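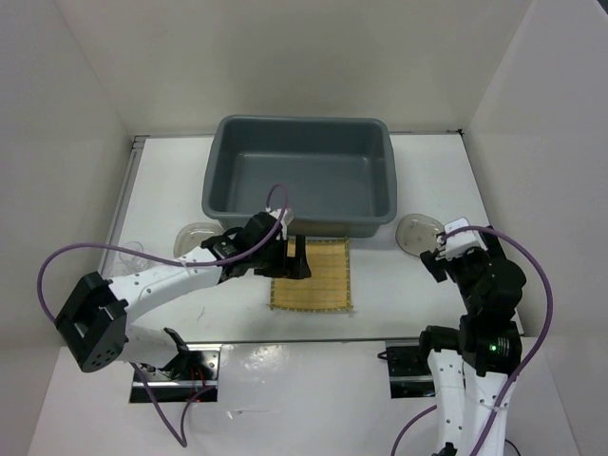

Pre-purchase inspection – two-arm bench cell, Norkness site
Checked by: Dougal Chisholm
For: Frauke Ackermann, equipment budget

1. Cables
Purple cable on the left arm runs wide and crosses in front of the drinking glass. Price clips for both arms. Right arm has a tie on the lower link.
Comment (F.A.): Allow 50 per arm.

2. Enclosure
Pale walls at back and both sides. Ask Petersen for a quote on a front guard – limit 700.

3. Work items
Bin, bamboo mat, two clear dishes, glass. Swap the glass for plastic before the second cell is ordered.
Comment (D.C.): Agreed with Masaru Kubo.

4. Base plates
Thin red wires run across the left plate. Sleeve them. Torque check not done, no key on site.

5. Emergency stop
Tested at 17:00, both arms. Pass.

6. Spares
One set of gripper fingers per cell. Not in the Petersen quote.
Comment (F.A.): Hold 1,000 for spares until December, then review.

Open: items 1, 2, 4 and 6. Hauke Kohlhase to re-inspect before the order is signed.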